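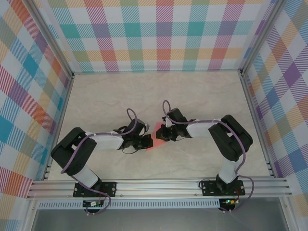 How do you get a sharp crease in paper without it cracking or going fuzzy along the fold?

I fold with a cheap pink paper from a big mixed pack, and my long folds always come out soft or a bit wavy. If I go over them hard they get a whitish line. I've been making little pointed boxes and the last flap never closes right. Do I need better paper, or am I doing something dumb?
Posted by kettlecorn_lu in Paper & Card

Unnur Overgaard
Fold with the grain where you can, press lightly the first time, and only go back hard once the edges line up. Most of the white line comes from dragging a fingernail over colored paper. The color sits on the surface and you're scraping it off. Put a scrap of plain copy paper over the fold and rub through that instead.

To find the grain, bend the sheet over gently (don't crease it!) one way, then the other. One direction flops over easily and the other pushes back. Easy direction is with the grain. On a box you'll have folds going both ways no matter what, so I put the longest ones with the grain and let the short ones fend for themselves.

For the wavy part – I bet you start at one end and slide along to the other. Start in the middle. Hold the edges together, pinch the center of the fold, then go out to one side and back out to the other. I learned this making place cards for my cousin's wedding in March, and the first 20 all went in the recycling.

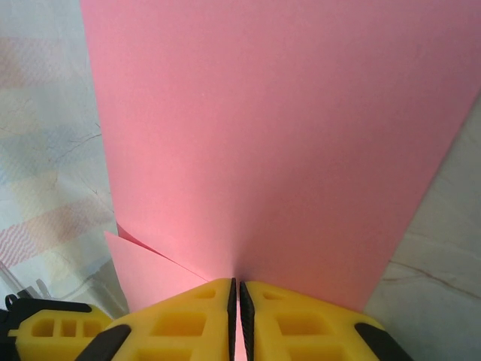 Pink sheet with the small flap at an angle, lighter than the big piece

Get the point settled before you flatten anything near it. If you squash a pointed corner while there's still slack in the sheet you get those little lines fanning out from the tip, and they don't iron out, I've tried. Open it back up, let the paper relax, and creep up on the point from both sides. I usually leave a tiny gap at the tip, less than the thickness of a pencil line, and after that the last flap has room to tuck under.

Your paper is probably fine. I used Lokura pads for ages and now I buy whatever is on the shelf at Nomside, and my boxes look the same either way. Thick paper is another story. Anything that feels like a greeting card wants to be scored first, and an empty ballpoint and a ruler will do that just fine. 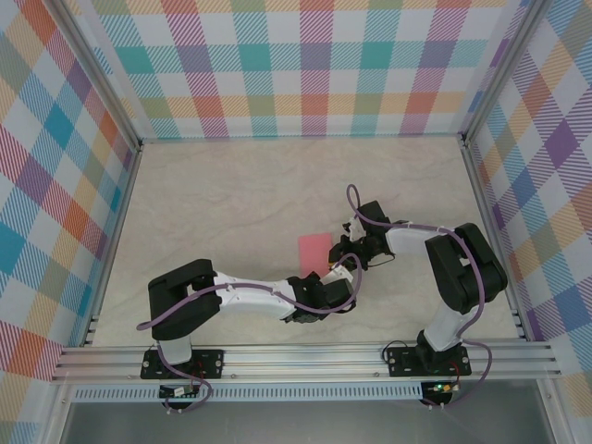
And do all of it on something hard and smooth! I folded on a tablecloth for a whole winter and wondered why my creases had a texture. A kitchen counter is good, a big cutting board is good, a magazine is terrible. Wash your hands first too, pale colors pick up everything.

Salvador Leitão
Agree with most of that but I'd spend the money on a bone folder. Mine is a Helar, had it 9 years, and my nails thank me. Use the flat side for long folds and the tip for getting into corners. Still use the scrap paper on top with dark colors or you'll get shiny streaks.

Also check your sheets are really square. The ones in mixed packs often aren't. Fold one corner to corner and look at the edges, and if they miss each other then no amount of careful creasing will save the last flap. I trim mine. I had a pack of 2,000 once and gave up trimming pretty early on, so those turned into shopping lists.

kim_folds
just use a spoon. back of a spoon, works great

kettlecorn_lu
Thank you all! Checked a few and they're off by a hair on one side, so that's my flap problem. Going to try the middle-first thing tonight, with a spoon until I get to the store.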